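3. Planificación de la compra a partir de la simulación

3.1. El presupuesto como variable de diseño

En los proyectos de manipulación robótica, la lista de la compra suele cerrarse antes que el protocolo experimental. Se pide el brazo, se pide la mesa, se encargan unas pinzas de repuesto por si acaso, y meses después aparece la primera tarea para la que nada de eso encaja del todo. En Balodov quisimos probar el orden contrario: primero la tarea simulada, luego la hoja de pedido. Nos entusiasma poder decir que el método es sencillo y que cualquier laboratorio pequeño puede copiarlo con los medios que ya tiene.

El punto de partida fue un inventario de 302 referencias, reunido a partir de los catálogos de dos distribuidores, Biltport y Mudham, y de las existencias del propio almacén. Incluía brazos de sobremesa, pinzas, soportes, superficies de trabajo, cinta de señalización y una cantidad considerable de objetos menudos para agarrar. Cada referencia recibió una ficha con precio, plazo de entrega, garantía y una columna que acabó siendo la más útil de todas: qué tarea dejaría de poder hacerse si no se comprara. Muchas fichas se quedaron con esa columna en blanco – y fue un alivio comprobarlo antes de firmar el pedido.

3.2. Tareas de referencia

Definimos 21 tareas de agarre y colocación y las montamos en un entorno virtual común. El criterio para elegirlas fue que dos tareas distintas exigieran decisiones de compra distintas. Mover una caja pequeña informa sobre la apertura de la pinza; recoger una esfera diminuta pone a prueba la precisión de los dedos y obliga a pensar en el acabado de las yemas; una tarjeta plana plantea la pregunta, bastante incómoda para el presupuesto, de si hace falta una herramienta adicional. Los vasos tumbados, por su parte, nos interesaban por el espacio que reclaman alrededor de la base del brazo, un espacio que en los planos de compra casi siempre se subestima.

La Figura 3 corresponde a una de las tareas con objetos mezclados. Se trabaja sobre una superficie oscura, dentro de una zona señalizada con cinta amarilla, y el brazo sujeta un objeto naranja de superficie rugosa mientras las demás piezas siguen repartidas a su alrededor.

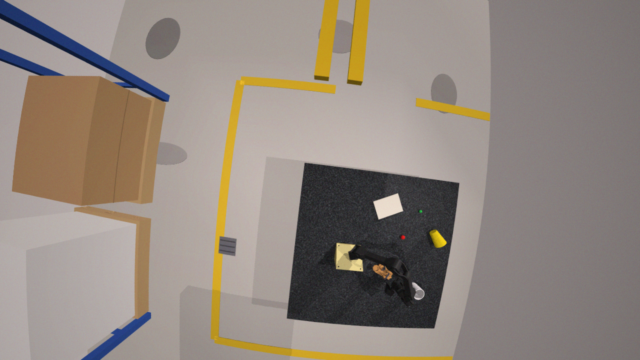
Figura 3. Agarre de un objeto irregular en el entorno simulado. El vaso blanco, tumbado, queda junto a la base del brazo; el amarillo, cerca del borde derecho de la superficie.

3.3. De la tarea a la partida presupuestaria

Con las tareas ya montadas, cada configuración candidata se ejecutó 1,000 veces, variando en cada intento la posición y la orientación de los objetos. De ahí obtuvimos, para cada pareja de tarea y configuración, una tasa de agarre que pudimos cruzar directamente con el precio. El cruce es tosco, lo reconocemos, pero resulta estupendo para discutir con quien paga: permite señalar una casilla concreta y preguntar cuánto estamos dispuestos a gastar por mejorarla.

Las partidas se ordenaron después mediante lo que llamamos índice Chowdhury, que divide el número de tareas habilitadas por una compra entre su coste total a lo largo de la vida útil del equipo. El coste total incluye formación, recambios y las horas de calibración. Esta última cifra cambió bastante el resultado. Dos brazos con precios de catálogo muy próximos se separaron con claridad en cuanto sumamos el mantenimiento, y el que parecía más económico bajó varios puestos en la clasificación.

Al final, 11 partidas pasaron a la propuesta definitiva. La superficie de trabajo, que al principio figuraba como gasto menor, subió a la primera fase: sin unas dimensiones fijas no hay forma seria de decidir el alcance del brazo. La segunda pinza se aplazó. También reservamos una cantidad modesta para objetos de ensayo, porque se pierden, se deforman y conviene poder reponerlos con piezas idénticas.

3.4. Limitaciones

El simulador no reproduce bien el desgaste de las yemas ni la holgura que aparece en las articulaciones con el uso, de modo que el presupuesto de recambios procede de estimaciones de los distribuidores. Tampoco modelamos los retrasos de entrega, y en septiembre, cuando se acumulan los pedidos de varios grupos, pueden alterar el calendario de instalación. Queda pendiente repetir el análisis con los precios revisados de Mudham – el borrador de la nueva hoja de cálculo ya incorpora una columna para ellos.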